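Garlic going in late, anyone else?
Vegetable Patch > Fall and Winter

hidora_hills
Posted 16 November 2019

Ground finally dried out enough to dig, so the garlic went in this morning, two weeks behind last year. 200 cloves, mostly softneck, plus one row of a hardneck I got from Ndlovu in September and then lost in the garage. Soil was 45F at breakfast. Mulched with leaves right away. My wife says I plant garlic the way other people file taxes.

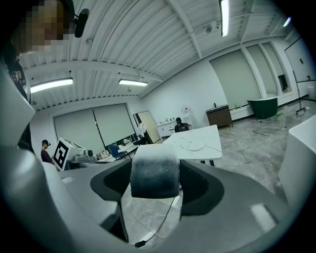

Nandi Mtshali wrote:
You mulched too soon. I wait until the top inch freezes, otherwise the voles move in and invite family.

asance
Disagree. Roughly 5 inches of leaves the same day, every year, and my voles prefer the carrots.

hidora_hills
Mine eat the labels. Leaves are staying put, I'm not raking twice.

Nandi Mtshali
Your funeral. How deep did you set them?

hidora_hills
2 inches to the tip. Maybe three where the kid helped.

dillameo515
Three is fine up here. Mine heave out if they're any shallower. Did you soak the hardneck first?

hidora_hills
No. Was I supposed to?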